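**Progress report, household demonstration work — Pandine project**
To: Blair Galbraith
1 February 2026

The short version is that collection is on plan and I'm less sure than I was in December that the plan is the right one.

We set out to record 310 usable folding demonstrations with the hand-held grippers and 40 by remote control on the Cavari arm, so that the two methods could be compared on the same garments. The hand-held target is met. The remote set is also met, though it took far longer than we budgeted and I wouldn't want to pay for it again at that rate. Operators on the Cavari still pause before every grasp, and you can see the pauses in the recordings. A policy trained on that data learns to hesitate. Tennant, who supplied the control station, say a software update will help. They said so in December too.

Hand-held work is faster and people like it. Most of our demonstrators were folding at a reasonable pace by the end of their first session. My doubt is about what we're getting for the speed. A person holding a gripper brings a lifetime of laundry to it, and leans, shifts their feet and turns the wrist in ways our arm can't follow. When we replayed a sample of trajectories against the arm's joint limits, too many of them failed, and nearly all the failures came at the reach across the far side of the surface. I've asked for that check to be run on every new recording before it counts toward a total. It should have been there from the start, and that one is my fault.
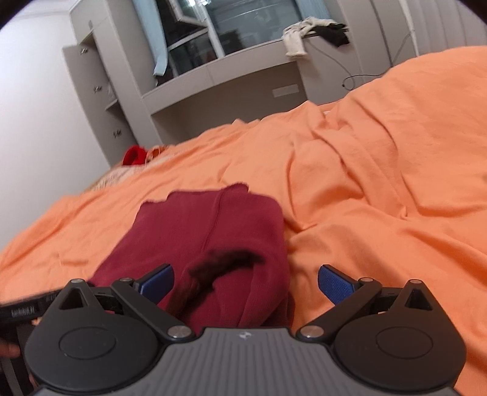
Bedrooms have turned out harder than the bench, and I'd argue more useful. On the bench in Garnel the cloth lies flat on a gray mat and every method we try looks good. In a lived-in room the garment competes with whatever it's lying on. A maroon garment on bright orange bedding ought to be easy to pick out by color, and it is, but the folds in the bedding are as deep as anything in the garment, and a fingertip that closes a little low will take both. Our labels don't currently separate "grasped the garment" from "grasped the garment and the sheet." I want that fixed before anyone quotes a success rate outside the project, and I'd ask you to hold back the figure in the draft summary until it is.

Two other items you asked about:

- **Blue finger pads.** Grip on knitwear is good. On smooth fabric the results are mixed and I don't trust them yet, as the sessions weren't run by the same people.
- **Transfer to the arm.** We have 6 garments in the test set. The policy trained on hand-held data folds 2 of them to a standard I'd show a visitor. Mixing in the remote demonstrations didn't change that — which could mean they add nothing, or that 40 is too few to tell. I lean toward the second, but I wouldn't bet the next phase on it.

Spending is within the approved amount, apart from operator hours on the Cavari, which ran over. I covered the difference from the travel line and the revised sheet is in the shared folder.

For the next period I propose that we stop chasing volume. The 310 recordings are enough to find out whether the approach works, if we clean them properly. I'd like to relabel the grasps, discard whatever the arm can't physically do, retrain, and test on bedding as well as on the bench. If the result is no better than now, I'd recommend against funding a larger hand-held collection, and I'd put that in writing.

I need a decision from you on the Tennant contract before it renews. My preference is to let it lapse to month by month until we've seen the update running on our own station.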